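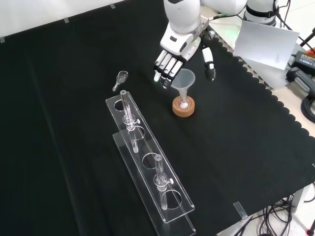 Manon Fraser
Hobby chemist and blog owner

I have a small corner for glass at home, and since October I am trying to keep it in better order. It started with a broken flask. It was a cheap one, but I had used it for years and I was sad for the whole evening. After that I put a black cloth on my table, and I wish I had done it sooner. Clear glass on a white table is very easy to miss with the eye and very easy to hit with the elbow.

The second thing I changed is that round bottoms and small bottoms now always get a cork ring. I bought 2 from a shop called Geleck, and they cost less than the flask I broke. A cork ring does not look like much, but when I put a funnel in the neck of a small flask, everything becomes taller and heavier on the top. With the ring under it I can pour without holding my breath.

The funnel is a plastic one. My friend Diane Caron prefers glass funnels and she tells me so each time she visits. She is right that glass is nicer. But for powders I like the plastic, it is light on the flask and it forgives me when I drop it.
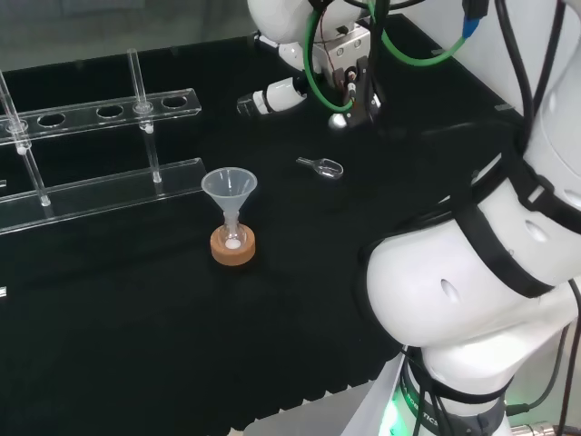

With powder I go slowly. I tap the scoop on the inside of the funnel, I wait, and I tap again. If the stem gets blocked, I lift the funnel a little and turn it between two fingers - I never push from above with a rod, this is how I once made a plug that took me half an hour to remove. The scoop goes back to the same side of the table each time. It is a small habit and it took me some weeks to learn it.

About the rack I was not sure in the beginning. I had a wooden one before, and it was strong, but I could not see the lower part of the tubes. With acrylic I see everything, also the dust and the fingerprints. I wash it with warm water and a drop of dish soap and let it dry on a towel. Please do not use alcohol on acrylic, my first one got many fine cracks from this.

Stoppers are still my weak point. I take one out, I lay it down, and then I look for it. Diane gives each of hers a number on a paper label, which I find too much work for a corner like mine. For now I lay them to the left of the rack. Next I want to sort the drawer with the clips, where the small sizes and the large sizes are all together.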